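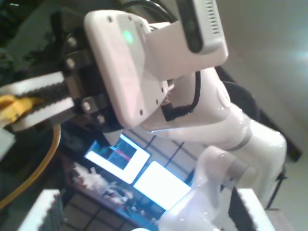
The left arm, green light on, fingers in place on the hand.

So I lost most of May to rubber. I'd planned to write about the new sorting routine this month, and I will, but first I have to get the finger pads out of my system because I've been talking about them at dinner and it has been suggested that I find another outlet.

Background for anyone who wandered in from the sourdough posts: I look after the arms at our little shop in Akville. There's a pair of them on one stand, and I'm the person who gets the text when one of them starts dropping things. Zdislava Vávra writes the software and is very good at proving it isn't the software. This time she was right. She pulled the log for the left arm and showed me 3,674 grasps since the last pad change, with the slips getting thick toward the end. I had a note in my own handwriting, taped inside the cabinet door, that says CHANGE AT 2,000. I have no defense.

The pads are the black toothed strips on the inside of each finger. When they're new, the ridges bite into whatever you're holding and the fingers barely have to squeeze. When they're old they still look fine from two feet away, and that's the trap. You have to get your thumbnail in there. If the nail skates across the tops of the teeth instead of catching, they're done. Mine skated. On the upper finger of the left hand it practically ice danced.

Getting the old ones off is the nasty part. The guy who set these up for us at Ollard used some kind of contact cement that I think was meant for boats. I've tried a heat gun (too easy to warp the finger), a razor (too easy to warp me), and dental floss, which I'm a little embarrassed to say is the winner. Saw it back and forth behind the strip, keep it flat, go slow. Then rub off the leftover glue with a rag and alcohol until the finger squeaks. Both fingers come off the bracket for this. I know it's tempting to do it with the hand still in one piece, and I did it that way last year, and I had glue crumbs in the slide until Thanksgiving.

New strips come from Jireš, who sell them by the roll, and the roll I got was a hair wider than the last one. Just a hair! But the extra hung over the edge of the finger and rubbed when the hand closed, so I ended up trimming every strip with a steel ruler and a fresh blade. Cut them on a mat and not in your lap. Clamp overnight between two scraps of pine with wax paper in between. I used seven clamps, which was all the clamps I own, and yes, it looked ridiculous.

Then everything goes back on, and here's where I lost a second evening. The bracket bolts want to be snugged a little at a time, crossing over from one to the other like lug nuts on a wheel. I did them in a circle, because I was tired and wanted supper. The fingers went on slightly cocked and the pads met at one end with daylight at the other. A cardboard shim test will tell you this in ten seconds. I did the cardboard test after I'd run the calibration, so I got to run the calibration twice.

My check now is simple enough. Close the hand on a strip of cereal box, tug, and see if it resists the same near the tips as it does back by the bracket. Open, move the cardboard, do it again. After that I give it something awkward to hold and leave it alone while I make coffee.
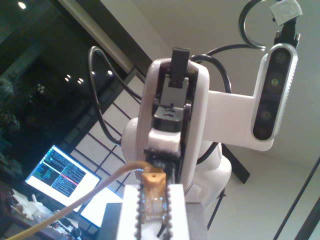 Cables were the other half of the job, and I'd been putting them off even longer. Every time you take a hand apart you disturb the wiring, and a camera connector that's been happy for a year will pick that moment to work itself loose. Oľga Vondráček, who had this job before me and now does it for a much bigger outfit in Altulstead, told me to tag everything before touching anything, and I only half listened, so some of our cables have tags and some have my best guess. The one coming out of the top of the camera does have its bit of white tape near the connector, thank goodness, and it's the one I'd least like to mix up. All those black loops over the arm look sloppy, I know. I used to pull them in tight with zip ties and feel very pleased with myself, and then the arm would reach for the far corner and yank. Leave the slack. Run the arm by hand through the worst pose you can think of, watch where the cable goes tight, and add a bit more than that.

I also moved the camera bracket over by a couple of millimeters to get it square again, and Zdislava redid the camera calibration with the printed board. It took her three tries. She'd like me to mention that the first two were my fault for leaning on the stand.

The score since then: around 2,000 grasps on the new pads as I type this, two drops, and one of those was a bag of lentils that I'm pretty sure was already split. Which also means, going by my own note in the cabinet, that I should be doing all of this again right about now. I did the thumbnail test this morning before anybody else was in and the teeth still catch nicely, so I'm giving them another couple of weeks, and I've added a counter to the startup screen that turns red so I can't pretend I forgot. Zdislava made it a very unpleasant red.

If anyone has a better glue than the stuff I'm using, please tell me. I want something that holds for a few thousand squeezes and then lets go when asked. I've had one vote for double-sided tape and I'm suspicious of it, but I do have an old spare finger in the drawer and I might try it on that.

Sorting routine next time, I promise. Also I finally repotted the tomatoes.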